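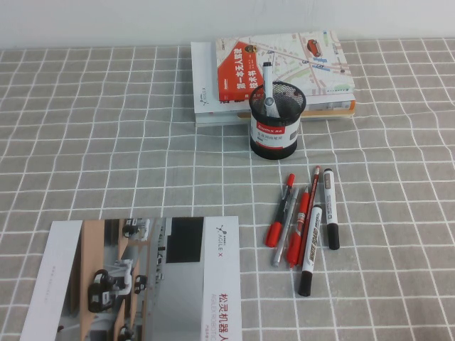 Two books on the table, the top one with a street map on its cover.

Priltport Ridge Trail: your questions

I've walked the Priltport Ridge Trail four times now, and my inbox fills up with the same questions every spring, so I finally put my answers in one place. If yours isn't covered, leave a comment and I'll get to it (slowly, sorry, I'm outside a lot).

How long is it, and how many days do I need?
It's 298 miles end to end. My first go took 24 days, and I was sore and grumpy for most of them. I'd plan on 21 to 26 if you like to stop for lunch and look at things – and I do!

What's the highest point?
Canpolat Pass, at 2,392 feet. I know that doesn't sound like much, but you start the day close to sea level and the last two miles are all loose rock. Go up early. By 2 p.m. the wind is usually strong enough to make you walk sideways.

Do I need a permit?
Only for the middle section, between the two reservoirs. You can get one at the ranger station in Priltport, and they'll want to know which nights you're camping where. I've changed my plans halfway through and just called them from the trail.

When should I go?
June or September for me. August is hot, the creeks on the east side get down to a trickle, and the good campsites are gone by dinnertime. My friend Tomás Daly swears by late October, but he also sleeps in a hammock in the rain, so make of that what you will.

Where do you get water?
Creeks for the first half, then the taps at the reservoir campgrounds. The dry stretch is the one after Canpolat Pass – 17 miles with nothing. I carry four liters and I've finished all of it every time. Filter everything from the creeks, there are cows up there.

What tent do you use?
A two-person Soteck that I bought secondhand from Uldis Paulauskas after he moved up to something lighter. The zipper sticks and I've patched the floor twice. I still love it.

Can I resupply on the way?
Yep, in three places. The store at mile 88 has noodles, oatmeal, fuel and really good peaches. The one at mile 150 is mostly candy and bait. At mile 211 there's a proper grocery store, plus a laundromat (bring quarters).

How do I get back to my car?
I book a Zimby shuttle from the north end. There's one run at 9:40 a.m. and one at 4:15 p.m., and the afternoon one fills up fast. Hüsnü Ersoy and I missed it once and had to spend an extra night, which meant pizza, so no complaints.

Can I bring my dog?
On a leash, yes, except for the bird nesting area near the north end. There's a signed detour that adds three miles. Watch their paws on the pass.

Is there cell service?
On the ridges, usually. In the valleys, forget it. Download your maps before you leave town and pack a paper one too.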